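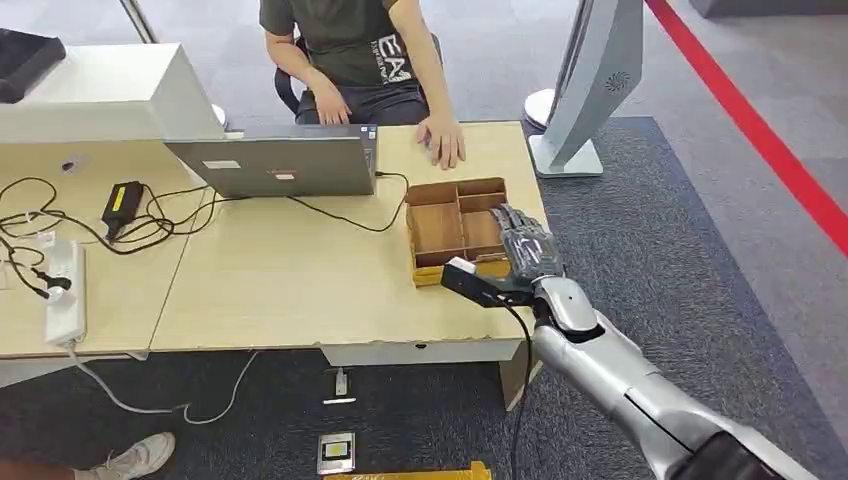 Why not just use drawers? was the first message I got after I put this folder up, and it's a fair question, so the README starts with it. Drawers are fine. I have drawers. The trouble is that things go into my drawers and come out in 2 years with a rubber band stuck to them, and an open tray sitting on the desk right next to the laptop doesn't let me get away with that. I see the mess every time I sit down.

So, hello! Kaketti is a folder of notes, tables and one cut list, all to do with keeping small stuff in a wooden compartment tray on a shared desk. It's the kind of open-topped box with thin partitions and no lid. I kept a log of what went in which cell, what got moved, and what never found a home, and then people asked for the log, so I cleaned it up (mostly) and wrote this.

Version and status

This is the second release, dated September 11, 2021. The first one had the column names in two different orders depending on which file you opened, sorry about that. If you grabbed it in August, please throw it out and start over with this one. I don't plan a third unless somebody finds something really broken.

What's in the folder

items.csv is the list of things. It has 211 lines, one per kind of thing, so all the binder clips of one size are a single line.

moves.csv is the log, and it's the file most people want. 933 rows. Each row is one thing going into a cell, coming out of a cell, or switching cells.

cells.csv says how big each cell is and who its neighbors are.

cutlist.txt is for anybody who wants to build a tray. It's short and it assumes you own a square.

labels.txt is the wording I used on the little paper labels. You'd be surprised how much arguing went into that one. "Misc" is banned. So is "other," which lasted a whole afternoon before it filled up with everything.

oddments.txt is where I put notes that didn't fit a table, and yes, I see the irony.

How the log was kept

I wrote a row whenever something moved, by hand, on a notepad, and typed it up at the end of the day. That means the order inside a day is reliable but the times aren't, so I left the times out completely. If you need to know how long a thing sat in its cell, you can get it in days and that's as fine as it goes.

The desk is at Maltport, in the room we all use for the fiddly jobs, and it's really two tables shoved together. That matters more than it sounds. Anything round that isn't in the tray ends up in the seam between them sooner or later, and I have fished out more washers with a bent paper clip than I want to admit. The rows marked "seam" in the from_place column are those. I thought about leaving them out and then decided they were the best argument for the tray I had.
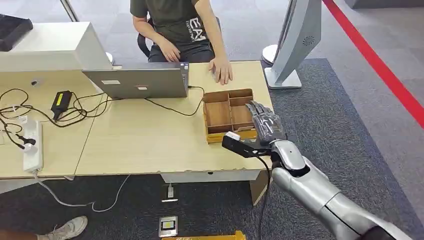

The other place things come from is "cable side," which is what we call the left end of the desk. Cables pile up there. They always have. I tried giving short cables a cell of their own and logged it for a good while, and it doesn't work, because a cable with any spring in it just climbs out and takes a few screws along for the ride. In the end I took cables out of the tray plan altogether. They're still in items.csv with the cell left blank, so please don't read those blanks as missing data -- they mean "tried it, gave up."

Columns in moves.csv

row_id: just a number, goes up by one.
day: day of the log, starting from 1.
item: matches the name in items.csv exactly, capital letters and all.
from_place: a cell code, or seam, or cable side, or pocket, or floor.
to_place: same list.
reason: a word or two from me. I was not consistent here! "Wrong home" and "wrong cell" mean the same thing. I merged some of them and then got bored.
mood: this was a joke column, and then it got kind of interesting, so I kept it. It has y, n or a question mark, for whether I was annoyed when I wrote the row.

Cell codes are a letter for the row and a number for the column, starting from the corner closest to the chair. The big cell is simply called BIG. Turn the tray around and all the codes are wrong, which happened to us once, so I put a pencil dot inside the home corner and you might want to do the same.

Things I'd tell you before you build one

Leave one larger cell. My first sketch was a perfectly even grid, very pretty on paper, and totally useless, as there was no place to set down tape. Scissors were even worse. With one roomy cell and the rest small, the small ones behave much better, probably because nobody's trying to wedge a stapler into them.

Thin partitions are good. Thick ones eat the space and you don't need the strength. I glued mine at the ends only, so I can pop one out when I change my mind (I change my mind a lot).

Make the outside walls taller than the partitions. It keeps things in when you slide the tray across the desk, and you will slide the tray across the desk.

The cut list is for a tray 105 millimeters deep front to back per pair of cells, which sounds odd, and it comes from the stock I had. The sheets were offcuts from Plirnov, left over from a shelf job. If yours are a different thickness, redo the slot widths first and everything else after. Don't do it in the other order like I did. Asamoah in the cut list is the name of the slot jig, by the way, since a couple of people took it for a brand of glue. It's a scrap of wood with two nails in it. There's a drawing.

Also, please sand the top edges of the partitions. You put your fingers in there all day long.

What the log is good for

People have used it to figure out how many cells they need, and I think it's pretty good for that. You can sort by item and see right away which things moved constantly and which ones went in on day 1 and stayed. Pens moved constantly. Spare fuses stayed put. Thumbtacks I moved twice and then outlawed.

It's also fine as practice data if you're learning to make tables and charts, because it's small and a bit dirty. I've left a few typos in the reason column on purpose and, well, a few not on purpose.

What it isn't good for

It's one tray on one desk. If you run a sewing room or a bike shop, your small stuff is nothing like my small stuff, and I wouldn't lean on my numbers. A stretch in the middle of the log is thin, too: I was away, and the person filling in for me wrote things down when they felt like it. Up to 100 moves may be missing from that stretch. I can't get them back and I haven't tried to guess.

Weights aren't in there. Somebody wanted weights. I don't own a scale that goes that small.

Known problems

"Clip, small" and "clip, sm" both show up. Same clip.

Cell B3 is listed as a neighbor of itself in cells.csv. Ignore that line.

A handful of rows go from a cell to the same cell. Those are times I took a thing out, looked at it, and put it back. I guess that's a move?

Floor is undercounted, for the plain reason that you only log what you find. 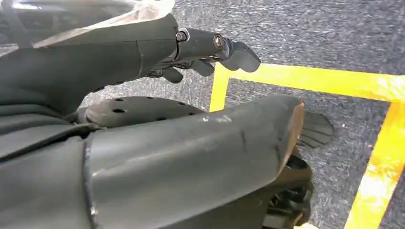 Could you put a felt liner in the cells so things don't rattle? a reader asked, and then a few days later the same reader wrote back to say they'd tried it and the felt held on to every crumb and pencil shaving that came near it. So I'm passing that along with thanks. I'd had felt on my list too, and I've crossed it off. Cork was the next suggestion, and I have no opinion on cork yet. If you try it, use thin stuff, since the small cells aren't deep and you want your fingertips to reach the bottom.

Cleaning, while I'm on it: tip the whole tray out onto a towel now and then, brush it, and put everything back. I do it when the corners start to look gray. Log those as one row with reason "dump," please, if you're sending me your own log. The first time I logged a cleanout item by item it took me all evening and made a complete mess of the charts.

Sending in your own log

Yes please! Use the same columns and skip mood if you think it's silly. Put your tray's layout in a cells.csv of its own and tell me which corner is home. I'll take a plain text list as well, if spreadsheets aren't your thing, though it'll take me longer to get to it.

Use and sharing

Copy it, change it, print the labels, build the tray and sell it at a craft fair, all fine with me. If you pass the tables along, keep this README with them so the next person knows about the clips.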